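Small stuff in one big basin – keep doing this?

I've been dumping everything that lives on the table into our cream plastic basin. Tissues, a jar, little boxes, a green bag, all in together.

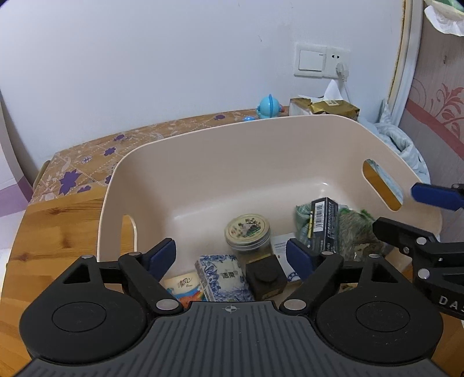 trellska_7: Depends how often you need the bottom layer. I did this until February and kept buying tissues I already had.

hiver117: Disagree, one basin is fine. You carry it by the handle holes, wipe the table, put it back. Took me 12 seconds this morning.

Sang-wook Yeon: I'd pull the glass jar out though. Mine tipped over on the stairs – lid held, but still.

trellska_7: Yes, glass gets its own shelf here.

OP: The jar stays, I like the lid! Might stand the boxes up along one side and see how that goes.

hiver117: Tall ones at the back or you'll be digging again.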